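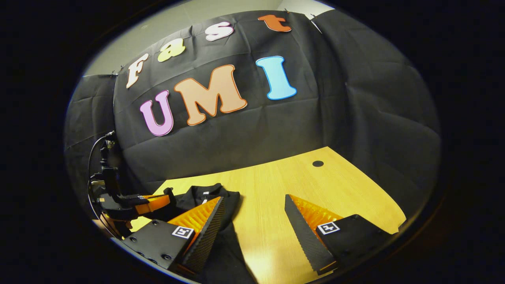

Passar uma camisa preta a ferro é passar duas vezes, escreveu-me Ute Gerlach depois da última crónica, uma para tirar os vincos e outra para tirar o brilho que o ferro lá deixou. Recomendava um pano húmido por cima e, se eu não tivesse paciência para o pano, que mudasse de cor.

Não mudei de cor. Tenho camisas pretas desde os vinte anos, idade em que se acha que o preto não dá trabalho, e já vou tarde para confessar que me enganei. O preto mostra o pó, o cotão, o pelo do gato da vizinha e qualquer grão de caspa num raio de dois metros. Mostra tudo menos as próprias dobras, e é por isso que dobrar uma camisa preta à noite, com um candeeiro fraco, é um exercício de tato. Procura-se o colarinho como quem procura os óculos. Quando se encontra uma etiqueta branca, por pequena que seja, sente-se uma gratidão desproporcionada: ali é a nuca, daqui para baixo já me oriento.

A minha tese, se a palavra não é grande demais para o assunto, é que uma camisa amarrotada em cima de uma mesa é um objeto perfeitamente estável. Pode lá ficar dias. Não está suja, senão ia para o cesto, nem arrumada, senão estava no armário. Pertence a uma terceira categoria que as casas conhecem bem e para a qual as lojas de móveis nunca arranjaram gaveta. Em minha casa essa categoria ocupa uma cadeira inteira e, a partir de junho, também o braço do sofá.

Os manuais de arrumação detestam a cadeira. Comprei um, com 351 páginas, que pesa mais do que a roupa que me ensina a dobrar. Manda estender a camisa numa superfície lisa, botões para baixo, mangas para dentro, terço sobre terço, até obter um retângulo que se segure de pé. As minhas seguram-se de pé o tempo de eu me virar para a seguinte. Depois inclinam-se umas sobre as outras, como passageiros num comboio da noite, e de manhã tenho de tirar a de baixo, que é sempre a que quero.

O livro tem razão num ponto, que é a mesa. Durante anos dobrei roupa em cima da cama e a cama é péssima, cede onde se carrega e o tecido foge para o lado. Numa mesa de madeira, à altura da cintura, alisa-se a camisa com a palma da mão e ela obedece, ou pelo menos finge. O inconveniente é que às oito da noite alguém quer jantar na mesma mesa, e a camisa passa para a cadeira, de onde, como já expliquei, não volta.

Discuti isto com Lutz Albers, que não dobra nada. Pendura. Pendura camisas, camisolas, calças de ginástica, desconfio que panos da loiça. Diz que dobrar é fabricar vincos com método e que um cabide faz o mesmo serviço sem pedir opinião. Fui ver-lhe o armário, à espera de o apanhar em falta, e estava impecável. Também não fechava. Apontei o facto com a delicadeza possível e ele respondeu que as portas eram do senhorio.

Quanto ao pano húmido, experimentei. A camisa ficou sem brilho e sem vincos, e eu, contente, pousei-a na mesa enquanto ia buscar um cabide. Tocou o telefone. Quando voltei, o gato da vizinha tinha entrado pela varanda e dormia em cima dela com o focinho no colarinho. Agradeço a Ute Gerlach o conselho e peço-lhe outro, para pelo cinzento em algodão preto, de preferência que não envolva mudar de vizinha.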